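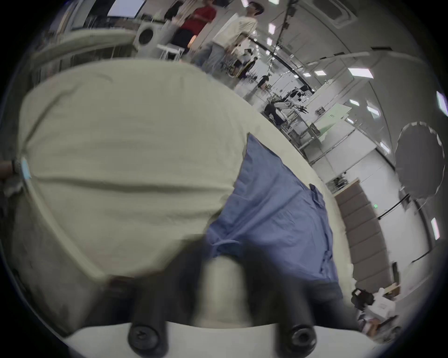 Last updated 23rd May

3.2 Sorting household linen before the wash

Figure 2. Two cloths of different colour, one partly on top of the other, on a white table.

The second part of the study dealt with how households divide their linen before washing. Earlier work on domestic water use has mostly treated the wash load as a fixed unit, with the number of loads per week as the only figure of interest (Bustos and Jitaru). We wanted to know how a load comes to be made up in the first place, and whether the rules people say they follow match what they write down when asked to keep a record.

Households in Flalholm and Hirkcombe were asked to keep a laundry diary throughout May. A total of 214 households returned a diary that could be used, and between them they recorded 3586 loads. For each load the person doing the washing noted the programme, the temperature setting, the kinds of item put in and, in a free text box, the reason for putting those items together. Diaries with gaps of more than two weeks were left out. The coding of the free text was done by Gavrilă and Văduva separately, and differences were settled by discussion.

Colour was the reason given most often in both towns. Pale items such as the one in Figure 2 caused more trouble than either whites or darks. Many people had a clear rule for white sheets and a clear rule for navy or black clothing, but tablecloths, pillowcases and towels in soft greens, blues and yellows were moved from one pile to another depending on what else was waiting. One respondent in Hirkcombe wrote that pastels "go in with whatever is short of a full drum". Another kept a separate basket for them, which by her own account was emptied only when guests were due.

Fabric came second. Respondents used the word loosely, and "delicate" was applied to items ranging from a wool blanket to an ordinary cotton napkin with a sewn edge. We have kept the respondents' own terms in the tables and have not tried to correct them. Where a care label was mentioned, it was usually to say that it had been cut out or had faded.

The third reason, and the one we had not planned for, was who the item belonged to. In shared houses in Flalholm, table linen and tea towels were often nobody's job. They were washed when one person ran out of patience, and were then put in with that person's own clothes whatever the colour. This pattern hardly appears in the Hirkcombe diaries, where most of the homes were family homes and one adult did nearly all the washing.

Stated rules and recorded practice did not match well. At the first interview most respondents said that they always kept light and dark items apart. The diaries of the same people show mixed loads in almost every case — usually near the end of the week, and usually on a cool setting. Bălan found something close to this in the Buvotby interviews, although his respondents were asked to remember their loads and did not write them down at the time.

We draw no conclusion here about dye transfer, as the diaries did not ask about damage. A few respondents mentioned it anyway, and their remarks are given with the other free text in the appendix. The effect of load make-up on water and energy use is taken up in section 3.3, using the meter readings from the Flalholm homes only.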